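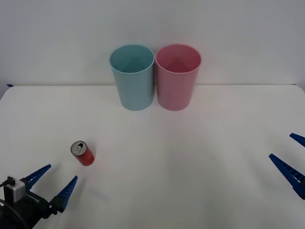
Planner gives the red can to the wrong arm

Posted by Noemí Chávez - 1 April 2024 - 2,218 views

I use Zerklow to plan for two arms. The can stands much closer to the left gripper, but the planner always chooses the right one. The two cups at the back are detected well. Where should I look first?

Geum-ok Na

Please check in which frame the can pose is published. I had the same trouble when my perception node used the right base frame, but the arm selector expected the table frame - so every distance was wrong. Print both distances before the selector runs. If they look exchanged, it is the transform and not the planner.

Gredberg

Increase planning attempts to 1,000. Worked for me.

2 comments - 160 shares

Related
Zerklow: pink cup and blue cup merged into one object
Onu gripper driver stops after restart
Susix log viewer shows no joint data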